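Ticket: Pose dropouts, left-hand unit, upstairs gallery
Component: clunness-track (visual-inertial tracking)
Priority: was Low, then High, now "whenever Vratislav stops typing"
Status: Open, workaround in place
Opened: 22nd April

Summary

Tracker reports a healthy pose and then relocates the left unit by most of a flight of stairs. Confidence stays green throughout. Whoever chose that green had a sunny temperament.

Steps to reproduce

1. Start both units from the launcher, default profile.
2. Wait for map init. The log says "map ok" whether or not it is.
3. Tilt either unit back until it's looking mostly at ceiling.
4. Hold still. Moving hides the bug.
5. Watch z in the plotter.

Expected: z is boring.
Actual: z is not boring.

Log, trimmed

track: state=TRACKING conf=high inliers=107
track: state=TRACKING conf=high inliers=60
track: state=TRACKING conf=high inliers=18
track: reloc candidate accepted
track: state=TRACKING conf=high inliers=107
fusion: position step exceeds gate, gate disabled by profile

That last line deserves a moment. We have a gate. It noticed. The profile told it to mind its own business.

Comment 1, Vratislav Vlček

Ruled out so far:

Clock sync. Checked it first, as it's always clock sync. Offsets between camera and IMU are flat for the whole recording. Very disappointing.

Calibration. Re-ran intrinsics with the Rautiainen board and got the same numbers as in December. Fisheye model fits fine out to the rim.

Exposure. Locked it at 400 in the driver's units, whatever those are (the header says "units"). Jumps still happen. Auto exposure makes them harder to reproduce, so please leave it locked while debugging.

USB. Swapped the cable and the port. No dropped frames in either recording.

Comment 2, Wustholm integration

Is the gate meant to be off? Our config has it on.

Comment 3, Vratislav Vlček

It is meant to be on. The default profile inherits from "demo", and "demo" turns it off so the plot looks smooth for visitors. I checked the history to find out who did that and I'd like to move on.

Turning the gate on changes the symptom. Pose now freezes instead of jumping, confidence still green. An improvement in the sense that a stopped clock doesn't run fast.

Comment 4, Vratislav Vlček

Think I have it. The relocalizer is matching repeated structure overhead. Beams look like beams, and one lamp is a lot like the next. With the view tipped up, most of the strong corners come from there, and a candidate that's off by one repeat scores nearly as well as the right one.
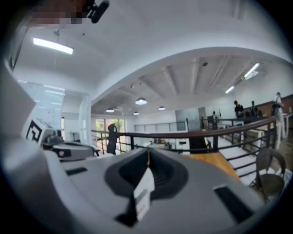 The ratio test should throw those matches out. It would, except that it runs per feature, before the geometric check, and the cached descriptors skip it entirely. So a bad match gets in once, is cached, and from then on it's family.

Tried three things on the same recording:

a) Ratio test on cached descriptors too. Jumps mostly gone. Reloc takes up to 400 ms longer, and the control loop notices.
b) Masking the top of the image. Jumps gone, and so is tracking as soon as you tilt back. Reverted.
c) Using the gravity vector to reject candidates. Does nothing, as the wrong pose is perfectly upright. I should have seen that one coming.

Going with (a) behind a flag, plus the gate on.

Comment 5, Wustholm integration

Can confidence go yellow when inliers are that low?

Comment 6, Vratislav Vlček

It can now. Confidence was being computed from the age of the last pose, so a wrong answer delivered promptly counted as excellent. Patch is up. Expect a lot of yellow, and please don't file each one separately.

Workaround until merge

In the local profile:

inherit: base
fusion.gate: on
reloc.ratio_cached: on

Then delete the map cache. Restarting doesn't clear it, despite the button labeled "clear and restart".

Still to do

- Rerun the Wumex recordings with the flag on
- Get reloc off the control thread
- Rename the button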